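Tindier software catch-up, minutes
05/10/2025
Taken by Tudur Parry, who lost the toss again

I've typed these up from my scribbles, so if I've put words in your mouth, shout and I'll fix them. Present: me, the planning pair, the perception lot (both of them, for once), and our two visitors from Rathjen on the call. The Broltton office sent apologies and a long email, which I read out in bits.

Matters from last time

The controller branch is merged! It took far longer than I promised in February and I know I said "a week, tops". The arm no longer twitches at the end of a trajectory when the last two waypoints are nearly on top of each other. The fix was to drop the duplicate before we time the path, and I'm a bit embarrassed at how short the change is. Logging is still too chatty. I've got that one.

The Jalano licence question is still open. Rathjen are chasing their own people about it and will write to us direct.

Door opening in simulation

This was most of the meeting, so bear with me. We're still on the appliance task: find the door, work out how far open it is, plan a reach into the cavity, close it afterwards. We ran 200 episodes on the new build and 70 of them failed, and perception had been through the lot and sorted them by cause. The biggest pile was the door angle estimate coming out wrong. When the door swings far enough to be nearly edge-on to the view, there are hardly any pixels left on it, and the fitting code grabs the nearest big flat thing and calls that the door. Usually the nearest big flat thing is the side of the cabinet. You can guess what the planner does with that.

We had a good long look at one of the awkward views on the big screen, and I asked for it to go in the minutes so Broltton can see what we were all going on about.

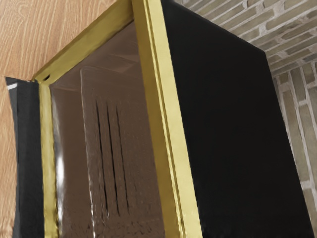 Appliance cabinet, steep view, door open at the left of the gold frame.

Planning said straight away that the black side panel is the trouble, as it takes up half the view and has nothing on it to tell you which way it faces. Perception agreed, but reckoned the gold frame is a gift and we're wasting it. Its edges stand out far better than anything else on the cabinet, so why not fit the opening first and then only look for a door hanging off one of the two uprights? We went back and forth on this for ages. My worry was that we'd end up with something that only works on cabinets with a shiny surround. Their answer was to make the frame a hint with a weight on it, and let the old method carry on when no frame turns up. I can live with that.

Rathjen asked about the glassy panel at the back with the three slots in it. The wavy highlights on it look lovely and they play havoc with the feature matcher, which finds corners in them that shift as soon as the view moves. We agreed to mask out anything inside the opening while estimating the door, and worry about the cavity in a second pass. There was also a short argument over the little dark hole at the top corner of the frame, and whether it's a latch catch or something to do with the hinge. We didn't settle it. Somebody needs to open the model file and check.

Planner timings

Median plan time is down, but a few requests still run right up to the 10 second limit and then give up. Planning think the collision shape for the open door is to blame, as it's exported with 444 faces and really only wants to be a thin box. They'll swap it and rerun the slow ones with the same seeds. I asked for before and after plots on the same axes this time, please, please.

Tooling

The replay viewer now remembers where you were when you close it (hooray). It still falls over if the episode folder has a space in its name. Until that's sorted, no spaces.

Broltton's email asked if we could move the config files to one format. Everyone said yes and then everyone went quiet when I asked who.

Actions

Perception: frame hint with fallback, behind a switch, off by default.
Perception: mask for the opening, then rerun the failed episodes only.
Planning: simpler door collision shape, timings, plots.
Rathjen: Jalano licence, and look up that hole in the model.
Me: quieter logs, reply to Broltton, config files (fine, I'll do it).

Next meeting same time, same link. Send me agenda items before then and I'll put them in the order they arrive.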